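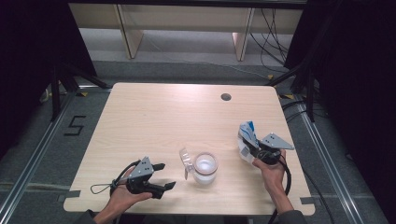 Pouring demos, bay 5

Hi all, and welcome to the July gallery from our pouring study at Flenham! Gonçalo Mota and I have been collecting demonstrations with a pair of hand-held grippers – no robot arm needed at this stage, just a person, a carton and a glass. We recorded 69 of them this month, and I kept 8 out of training so we'd have something fair to test on.

Milk-coloured liquid in a clear glass is a rotten thing to track, which is exactly why I like it. The policy we trained on the wrist views alone got 7 of the held-out starts right. Adding the head view didn't change the score, but the tilting looked smoother to me (Gonçalo disagrees, and he's watched more of the replays than I have).

Next up is the Cokthorpe table, with taller glasses.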